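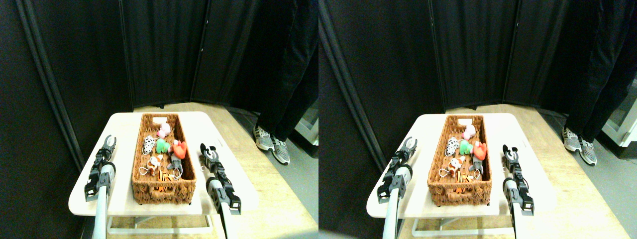

Small plush toys in the wicker basket on the white table.

Part-time toy sorter wanted, Haruna (2 May 2025)

Hi! I run Haruna, a little shop that sells secondhand plush toys and bag charms, and I need another pair of hands. We have 1000 toys to get through before the holiday boxes go out in November, and at the speed I'm going on my own I'll still be knee deep in bears next spring.

The work is pretty simple. Toys come in mixed up in bags, you tip a few into a basket, then you take them out and decide where each one goes: keep, mend or donate. Tigers and other striped things get their own shelf (they sell like crazy, don't ask me why). Anything spotty goes with the farm animals, even if you're sure it's a dalmatian. We've had that argument already and the cows won.

You'd also be checking loops, seams and tags. A loop that's coming off the back of a toy's neck is a two-minute fix, and I can teach you the stitch if you don't sew.

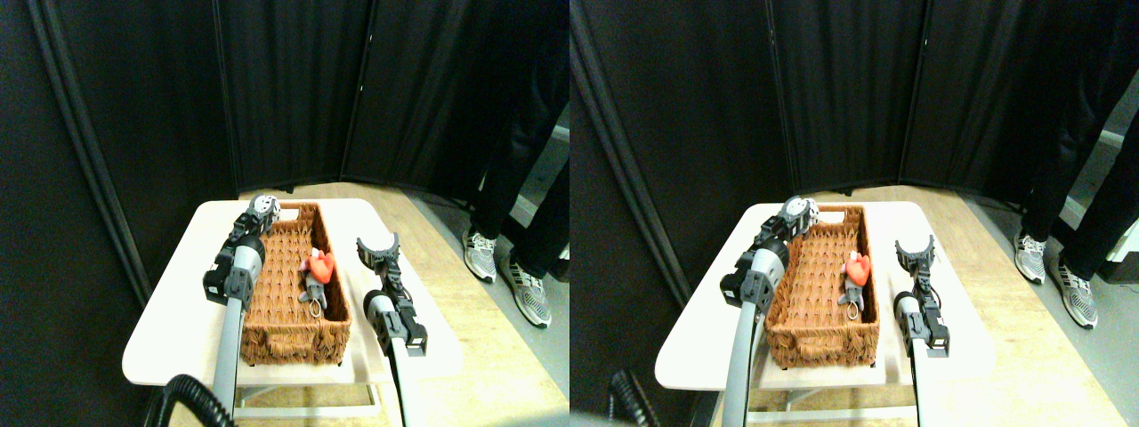 Key ring toys are a job all their own. Little mice, hearts, anything that hangs from a ring gets done last, one at a time, so the rings don't snag on the bigger guys' fur. Give the ring a gentle tug, check that it closes all the way, and put it back in the basket for pricing. I like wicker for this because plastic tubs build up static and then everything is covered in fluff, but please run your hand along the rim before you start. A loose end of cane will pull a thread in no time!

Hours are 18 a week, split over 3 shifts, and you can pick mornings or afternoons. Pay is hourly and we can talk about it when you come by. You'll be on your feet a fair bit, so wear comfy sneakers. You should be 18 or over, fine with dust, and able to lift a full bag of toys onto a table. Shop experience is nice but I don't mind if you have none.

To apply, send a few lines about yourself to the Haruna desk at the Mullent building, or drop a note in our mailbox there. No resume needed. Tell me which shifts you'd like and when you could start.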